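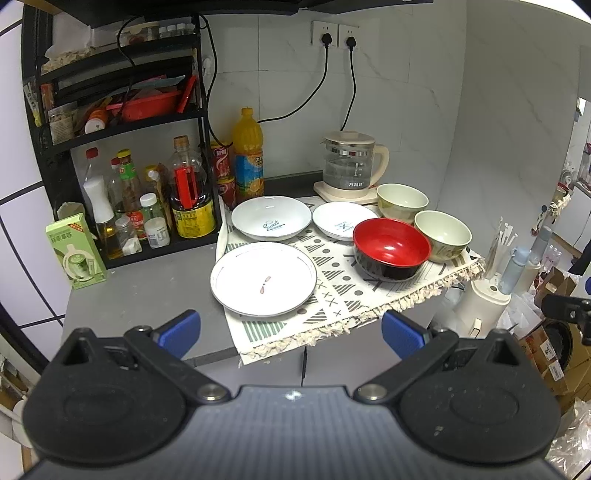
Figura 3. Encimera de una de las cocinas del estudio, con la vajilla sobre un mantel individual, el hervidor al fondo y la estantería de condimentos a la izquierda.

4.2. La encimera como lugar de almacenamiento

En las viviendas visitadas en Billine y Grikotbridge, la encimera cumple dos funciones que los planos de cocina suelen tratar por separado: superficie de trabajo y lugar donde las cosas se guardan de manera permanente. El inventario completo reúne 2.822 objetos repartidos en 40 cocinas. Para este apartado se revisaron solo los que estaban a la vista sobre la encimera en el momento de la visita, sin abrir armarios ni cajones.

La cocina de la Figura 3 corresponde al tipo que denominamos «encimera dividida». Los condimentos ocupan el lado izquierdo, agrupados sobre todo en la parte baja de una estantería metálica negra de varios niveles. La vajilla queda a la derecha, en torno a un mantel individual de tela crema con motivos geométricos y flecos en el borde delantero. El tipo se registró en 13 de las cocinas y es más frecuente en las de planta estrecha, donde una sola pared concentra los enchufes.

La posición de los enchufes explica buena parte de la distribución. El hervidor de vidrio (marca 万利达 en el ejemplar de la figura) está junto a la pared de azulejos, con las tomas encima. En las entrevistas, los residentes dijeron que rara vez cambian el hervidor de sitio y que el resto de los objetos se acomoda a su alrededor. En Broltirdale, donde las tomas están en la pared lateral, los aparatos pequeños aparecen en la esquina y la vajilla se desplaza hacia el fregadero.

El mantel individual merece una observación aparte. En principio es un objeto de mesa, pero en nueve cocinas lo encontramos extendido sobre la encimera, como base para platos y cuencos. Los residentes lo justificaron de dos maneras: evita el ruido de la loza contra la piedra y marca una zona que los demás miembros del hogar respetan. Las piezas reunidas en él no forman necesariamente un juego. En la Figura 3 conviven un plato blanco grande con una hoja marrón en el centro, un cuenco con la palabra «Sweet» en azul, otro rojo por dentro y negro por fuera, y dos de un tono crema verdoso.

Los condimentos siguen una lógica distinta. Los envases se mantienen casi siempre en su formato original, con etiqueta, y se mezclan con productos que no son de cocina en sentido estricto. En el estante inferior de la figura hay salsa de soja y aceite, pero también un pequeño frasco blanco de pastillas. Las bebidas quedan fuera de la estantería: una botella grande de zumo de naranja, junto a dos latas rojas —una solución habitual cuando los envases son demasiado altos para el hueco entre niveles.

Para codificar estos casos se empleó el esquema Cuervo, que asigna cada objeto a la zona donde se encuentra y no a la categoría a la que pertenece. Así, el frasco de pastillas se contabiliza dentro de la zona de condimentos. Los envoltorios y cajas de producto se codificaron aparte, ya que su permanencia sobre la encimera no pudo establecerse con una única visita.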